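Kidthorpe 침대 매트리스 커버 (퀸 / 킹)

인쇄 | 이메일로 보내기

재입고 됐습니다. 지난번에 품절로 못 사신 분들 이번엔 서둘러 주세요. 수량 많지 않음.

밴딩형 커버. 네 귀퉁이만 아니고 둘레 전체에 고무밴드 들어감. 뒤척여도 잘 안 벗겨집니다. 매트리스 두께 35cm까지. 토퍼 얹어 쓰시는 분은 토퍼까지 합친 높이로 재주세요. 이거 안 재고 주문해서 반품하시는 경우가 제일 많아요.

소재: 면 100%. 워싱 가공. 처음엔 살짝 뻣뻣한데 몇 번 빨면 부드러워짐. 다림질은 안하셔도 됩니다. 구김이 조금 남는 원단이라 빳빳한 호텔식 좋아하시는 분께는 비추. 그런 분은 Celbridge 라인 보세요. 그쪽이 좀 더 촘촘하고 매끈합니다.

색상은 아이보리, 연회색, 네이비, 벽돌색, 올리브. 총 5가지. 벽돌색은 첫 세탁 때 물빠짐 약간 있음, 꼭 단독세탁. 올리브는 모니터마다 색이 많이 달라 보인다는 문의가 와서 적어둡니다. 카키보다는 초록 쪽이에요. 흰 벽지 방에 제일 무난하고 짙은 원목 가구하고도 괜찬습니다. 베개커버는 별도구매. 같은 색으로 맞추시려면 한번에 주문하세요. 염색 시기 따라 톤 차이 날 수 있음.

세탁: 30도 이하 찬물, 중성세제. 표백제 X. 건조기는 저온만. 고온으로 돌리면 줄어듭니다. 줄어든 건 교환 안돼요.

상품번호 459. 전화 주문하실 때 번호랑 사이즈, 색상 같이 불러주시면 빨라요.
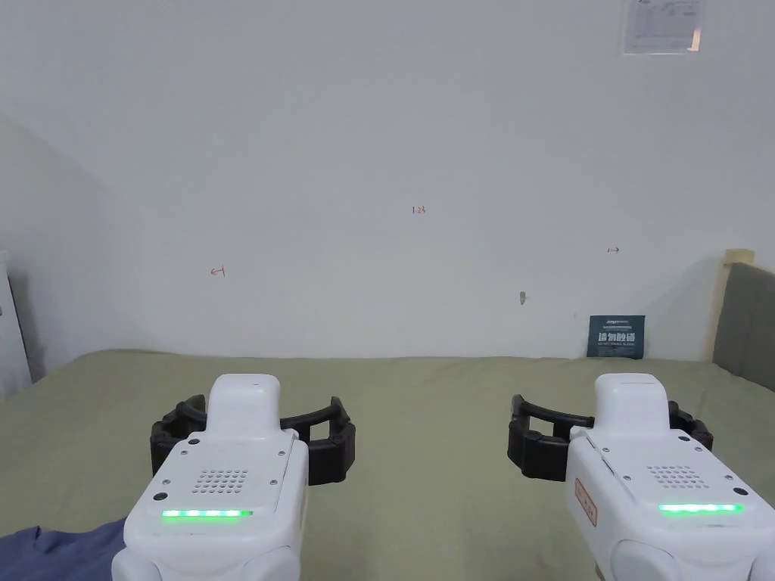 배송비 3000원. 제주, 도서산간은 추가 있습니다. 오전 주문은 당일 출고, 오후는 다음날. 금요일 오후 주문은 월요일에 나갑니다. 두 장 이상 사시면 배송비 없음. Jadoon 담요랑 묶음배송 가능한데 Batden 프레임은 화물이라 따로 갑니다. 착불이니까 주문 전에 확인해 주세요.

교환/반품은 받으신 날부터 7일. 세탁했거나 택 떼신 건 안됩니다. 색상 변심은 왕복 배송비 고객 부담. 봉제 불량은 저희가 부담하니까 사진 먼저 보내주시구요. 포장 비닐은 버리지 말고 그대로 넣어 보내주세요.

슈퍼싱글은 5월 입고 예정. 재입고 알림 신청하시면 문자 갑니다. 예약주문은 아직 안 받아요.

최종 수정: 2019년 2월 26일 화요일

문의: 고객센터 게시판 | © Kidthorpe | 맨 위로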